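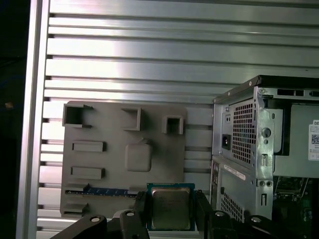 The Valska board plate on its aluminum panel, with the processor in front of it and the memory strip along the bottom.

Review: Pomik Valska Board Plate
By Ylva Midtbø
May

The Valska is a full-size practice board for learning where the parts of a desktop computer go. It is a flat gray 3D-printed plate with rounded corners, and the features of a motherboard are modeled on it as raised shapes. Nothing on it is electrical. You supply the parts you want to practice with, and the plate gives you somewhere to put them.

I bought mine for an evening repair class I teach at Kancombe. Up to now we had used dead motherboards from the scrap shelf, and with 9 people in a group they don't last. Bent pins and cracked slot latches mostly. A plate with no pins looked like a sensible thing to try, and I have had it for six weeks.

What's on the plate

Three open boxes stand up along the top edge. The one at the left is wide, the middle one is narrower, and the one toward the right is a small square. I use these to teach where the connectors are, and because they stand out so far from the surface, people at the back of the room can follow. Below the left box are two raised blocks, one over the other, with the lower one a little longer. Pomik's sheet doesn't say what they are meant to be. I call them heat sinks and move on.

The processor position is a rounded square pad in the center with a small notch in its top edge. Near the bottom is the long slot for memory. I keep a blue strip with gold contacts in mine.

Everything is the same matte gray. It doesn't glare under the shop lights, and the raised parts throw enough shadow to stay readable. Beginners would still be better off with a second color or some molded labels. I have started putting numbered stickers on it.

Using it

I mounted it upright on a slotted aluminum panel, which is how I would recommend using it with a group. Flat on a bench, only the two people nearest can see. Upright, you can hold a chip up in front of the pad and talk about the metal heat spreader and the edge of the blue-green board around it before going any further. The drawback is that a real board is nearly always flat when you fit a processor, so I take the plate down for the second half of the lesson.

The pad is my main complaint. It is slightly domed, and a chip laid on it rocks if you press on one corner. A shallow recess would have been much better. There is also no lever or cover to work, and closing the lever is the part that makes people nervous. For that you still need a real socket. I kept four of the scrap boards for the purpose.

The memory slot is good. My strip went into the channel with light pressure and stays put with the plate vertical. There are no end clips, so you don't get the click, and you will have to explain the click separately.

Build

The print is clean. I found one rough spot inside the wide box and took it off with a file. The plate has been dropped once, on a vinyl floor, and has a scuff on one corner and no cracks. Dust settles in the open boxes and comes out with a soft brush. I wouldn't leave the plate in a hot car.

Mounting hardware is not included. The instructions are a single sheet with one drawing, and the drawing shows the plate flat only. I wrote to Pomik about it and got a reply in two days - polite, but no drawing.

Compared with the Tóth board

I borrowed the Tóth trainer from Toshio Hosoda, who uses it in his own class. It has a working socket lever and clips on the memory slots, and it is the more realistic of the two. It is also smaller than a real board, has to lie flat, and two of the clips on his have already snapped. For one person learning at a desk I would pick the Tóth. For a group I would pick the Valska.

Verdict

A sturdy teaching plate that is good for layout and part names, and weak on the socket. Worth having if you teach, harder to justify if you are building one computer for yourself. I would buy it again if Pomik fixed the pad.

Rating: 6 out of 9

Shared 4 times | 2163 views

Contact | © Kancombe Repair Notes | Back to top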